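Ovo decorado
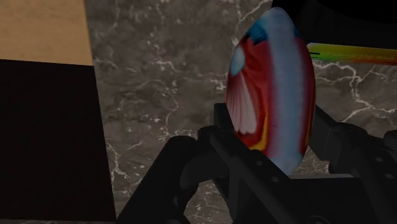 A decoração de ovos é uma técnica de ornamentação aplicada à casca de ovos de aves ou a réplicas ovoides de madeira, cerâmica, vidro e outros materiais. Está associada sobretudo à Páscoa e a festividades de primavera, mas há cascas gravadas de avestruz, encontradas no sul da África, com dezenas de milhares de anos.

Preparação da casca

A casca da galinha é composta principalmente de carbonato de cálcio e recoberta por uma cutícula orgânica, que reduz a aderência de tintas aquosas. A limpeza com vinagre diluído remove parte dessa camada; a exposição prolongada corrói a superfície. Para peças duradouras, o conteúdo é retirado por um ou dois orifícios e o interior é enxaguado e seco. O lixamento de eventuais asperezas faz-se a seco, com lixa de grão 400.

Técnicas

Na técnica de reserva, comum na Ucrânia sob o nome de pysanka, aplica-se cera de abelha com um estilete e mergulha-se o ovo em banhos sucessivos, do corante mais claro ao mais escuro. A cera é removida no final por aquecimento. Na raspagem, o ovo é tingido de uma só cor e o desenho é aberto com uma ponta metálica. A pintura direta emprega guache, têmpera ou acrílico — este último geralmente sob verniz. Há ainda a colagem de palha, tecido ou papel.

Corantes

Antes da difusão das anilinas, usavam-se casca de cebola (tons de castanho a vermelho), repolho roxo (azul) e cúrcuma (amarelo). O alúmen serve de mordente em algumas receitas.

Conservação

Os corantes vegetais são sensíveis à luz. Ovos não esvaziados podem romper-se pela pressão dos gases de decomposição — risco maior em ambientes quentes. O catálogo da coleção Assefa, organizado por Selamawit Abdella, registra 344 peças, das quais 6 conservam o conteúdo original ressecado.

Ver também

Páscoa
Batik
Têmpera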